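Moving the blog, and what I'm keeping

26 June 2020

The old host is shutting down in August, so I spent most of this week copying posts over by hand. There were 205 of them. I had planned to use the export tool, but it dropped every post with an accent in the title, and that took out everything I wrote about Ríos.

I started the blog 15 years ago, when I had just moved to Teltness and didn't know anyone. The early posts are short and mostly about buses. I kept them. A few people still write to me about the route from Teltness to Julisdale, which changed long ago, so I put a note at the top of that one.

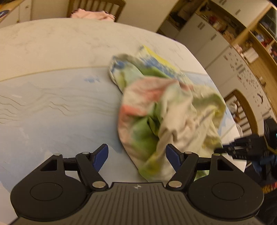

The harder choice was the recipes. Most were copied from my aunt's notebook and I never tested the amounts. Tín Lục wrote to me once to say the rice cake one needs twice the water, and he was right. I fixed that one and deleted the ones I have never cooked.

Comments were the other problem. The new site, Zultia, doesn't import them. There were over 2,000, a lot of them spam, and I read through them over two evenings. I saved the good ones in a text file and pasted the best under the posts they belonged to, with first names only. If you see yours and want it gone, send me an email.

Links inside older posts will be broken for a while. I'm fixing them from the newest back, and I'm still a long way from the start. The search box works, but it only looks at titles. The mountain posts now have their own page - they used to be filed under travel, and people couldn't find them.

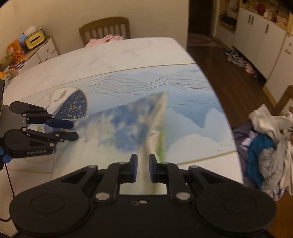

Blue mountains and a tall peak on a printed sheet.

The old address will forward to this one until the end of August. After that it goes dead, so please change your bookmarks. If you read by email you need to sign up again, using the form at the bottom of the page.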